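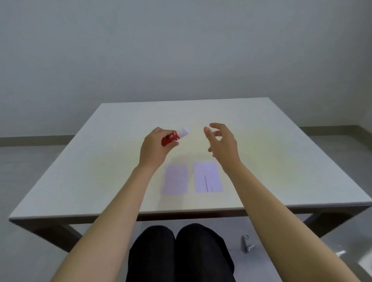 Skedine Hoops Forum > Club talk > Moving home games to Sustitham

backdoorcut
So the email went round last night. From October all our home games are at the Sustitham sports hall and we're done with the old gym on Tilow Road. I've had a season ticket there since I was at school and I'm properly gutted. Anyone else?

tallpaul_ish
Gutted about what, the leaking roof? I had a drip down my neck for the whole second half of the Ackermann game. Sustitham seats 900, it's got a proper scoreboard and you can get a cup of tea without missing a quarter. Can't wait!

backdoorcut
Yes but can we fill it? We had almost 100 in for the last home game and it sounded brilliant because everyone was right on top of the court. Put the same crowd in Sustitham and it'll be like watching in a library.

zonepress
Agree with backdoor. Ackermann did the same thing when they went up a division, and their place is dead now. You can hear the coach's shoes squeak. Their fans used to be horrible to play in front of (I mean that nicely) and we strolled it there last season.

tallpaul_ish
We strolled it because they had two fit guards and one of them fouled out before half time. Nothing to do with the hall.

zonepress
Fair, he was having a shocker. Still think I'm right about the noise though.

mumof3ballers
Can I stick up for the move? My youngest is in the under 12s and they can't get court time at Tilow Road because badminton has it every evening. The club gets Sustitham till 9pm for juniors as part of the deal. That matters more to me than whether the first team has an echo.

backdoorcut
Didn't know that bit, it wasn't in my email. Ok, that's a decent reason. I'd still have liked to be asked before it was all signed.

leftyhook
What about getting there?? The bus from Skedine stops running before the final buzzer if we go to overtime. I don't drive and I'm not walking back along that road in winter.

mumof3ballers
We've got room for 2 in our car lefty, we come past the station. Message me.

leftyhook
You're a star, will do!

tallpaul_ish
See, sorted. Now can we talk about the fact we still haven't got a centre? We got battered on the boards all last season and I've not heard one name mentioned.

zonepress
Play small and press all game. I've been saying it for years.

tallpaul_ish
You have, and we'd all be asleep on the floor by the third quarter. Half that squad can't run back after a missed layup.

backdoorcut
Can we keep this one on the hall please, there's already a signings thread. Does anyone know if season tickets carry over with the same seat numbers or is it a free for all? I want to be behind the bench.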